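Jirnell与Sustbridge联合推出旧家具翻新与循环租赁服务

首批覆盖三类客厅家具，Bremamholm街区住户可率先预约

2021年4月2日，家居企业Jirnell与循环经济服务机构Sustbridge共同宣布，双方合作开展的旧家具翻新与循环租赁服务正式面向公众开放。该服务以客厅家具为起点，由Sustbridge负责上门评估与回收，由Jirnell旗下的Gebreyes工坊负责拆解、修复和重新饰面，修复完成的家具将以月租或折价购买的方式重新进入家庭。

双方的合作始于今年1月的试运行。试运行期间，Sustbridge在Bremamholm街区共登记家具158件，其中130件经评估后进入翻新流程，其余家具因框架受损严重或缺少关键部件，按材料分类后转交合作单位再利用。参与试运行的住户无需支付回收费用，并可根据家具的保存状况获得相应的租赁抵扣额度。

Jirnell循环业务总监佐伊拉·科里（Zoila Ccori）表示：“一件家具离开客厅，多数时候并非因为不能再用。住户搬家、孩子长大、房间用途改变，都会让原本合适的尺寸变得不合适。我们希望为这些家具建立一条清楚、可追溯的去路，也让下一个家庭在选购时了解它修过哪里、换过什么。”

根据双方公布的服务方案，首批开放的家具分为3类，即座椅类、收纳类和桌几类。每件家具在进入工坊后将获得独立编号，编号对应的档案包括原始尺寸、主要材质、修复项目、更换零件清单以及质检日期。租赁用户可在签约前查阅完整档案，并可在交付时对照实物逐项核验。

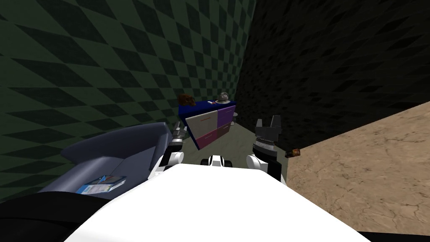
客厅家具的翻新难度主要取决于结构和使用频率。座椅类家具受力集中，框架连接处与坐垫支撑是检查重点；收纳类家具则更容易出现门板下垂、铰链松动和背板变形等问题。Gebreyes工坊在受理时以成组使用的家具为优先，像图中沙发与柜体同处一室的布置，工坊会建议住户一并登记，以便统一安排评估时间，并在饰面色调上作整体考虑。成组登记的家具仍按单件建立档案，住户可以选择全部翻新，也可以只翻新其中一部分。

在修复标准方面，工坊将翻新工作划分为结构加固、表面处理和功能更换等工序。结构加固须在表面处理之前完成，并由不同人员分别签字确认。涉及软体部分的家具，原有填充物一律更换，面料由住户或租赁用户在现有色样中选定。凡在质检中未达到承重或稳定性要求的家具，不得进入租赁库存。

Sustbridge运营负责人卡约德·阿布巴卡尔（Kayode Abubakar）介绍，试运行期间收到的意见集中在预约时段和搬运方式上。“不少住户居住的楼房没有电梯，大件家具如何下楼是他们最关心的问题。正式服务开始后，评估人员会在首次上门时测量楼道和门洞尺寸，能够拆分的家具在室内完成拆分，住户不需要自行准备工具。”

租赁服务的最短期限为3个月。租期届满后，用户可以续租、退还或按剩余价值购买。租赁期间如出现正常使用造成的磨损，维修费用由Jirnell承担；如因人为原因造成结构损坏，双方将依据交付时的档案记录协商处理。用户在租期内搬家的，可在服务区域内申请一次免费移址。

为配合服务上线，Gebreyes工坊新增工位37个，分别用于木作、软包和五金维修。工坊还将设立零件库，对拆解下来的拉手、铰链、滑轨和桌脚进行清洁、检测和归类，供后续修复使用。住户如仅需更换个别零件，也可携带旧件前往工坊咨询。

即日起，Bremamholm街区住户可通过Jirnell门店服务台或Sustbridge预约窗口提交登记。登记时须提供家具类别、大致尺寸、使用年限以及可上门的时段。其他街区的开放安排将由双方另行公布。

关于Jirnell

Jirnell从事家具设计、制造与零售业务，产品涵盖客厅、卧室及书房家具。公司旗下的Gebreyes工坊专门从事家具维修与翻新。

关于Sustbridge

Sustbridge为企业和社区提供物品回收、评估与再流通服务，业务范围包括家具、纺织品及小型家居用品。

媒体联络：Jirnell企业传播部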